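Laundry and folding tips - quick ones

Most musty towels are just towels that sat too long. Get them out of the washer the minute it stops. I set a timer for 64 minutes, thats our long cycle.
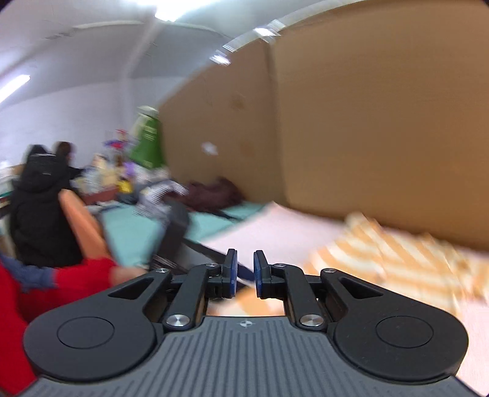 Softener goes on sheets only, never towels. Half the soap the box says. And give yourself a real folding spot before the dryer buzzes - a tabletop with big pieces of brown cardboard up along it does fine. Socks last, always.

Striped stuff: wash new oranges and reds alone the first two times. Cold. A towel left in a heap like this one gets creases that stay, so shake it hard, then fold in thirds.
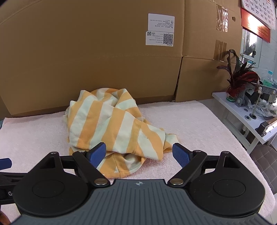 Drying flat

Knits and anything stretchy. Lay a thick towel down first, garment on top, pat it into shape. Flip at bedtime. Dont hang by the sholders. 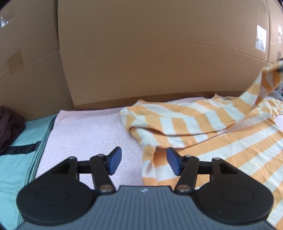

Orange and white stripes, spread out on a fuzzy pink towel.

Lint trap - every load. Saturday I do the hose too.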